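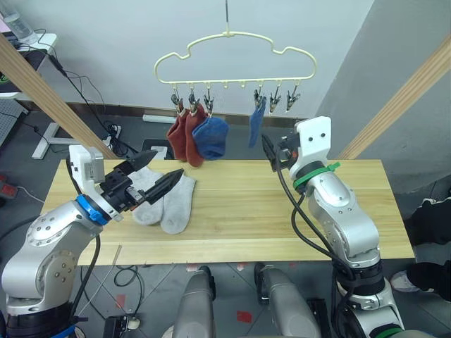 What the arms cost, and what the socks cost

I came to Bamlow thinking I'd write about robots and went home with a notebook full of shopping lists. Hwa-young Hong, who does the buying for the laundry project, has 81 lines on her spreadsheet, and she'll happily defend every one of them over a cup of tea (I had two).

The arms went through in February. Fine, everyone budgets for arms! It's the little stuff that nibbles away at you – clips, cable ties, power strips, a hanger that lets a gripper get at a sock cuff. She'd put down $50 for all of that. By November 24, 2022, it had reached $529.

"I priced the robots to the dollar and guessed the pegs," she told me.

Her next order is spare gripper fingers, and she's torn between Dronditz and Istier. Dronditz is cheaper but ships in lots of 50, and she'd rather have 2 pairs now and the rest next year. My own advice, for what it's worth, was more socks in more colours. She's pencilled them in on line 82.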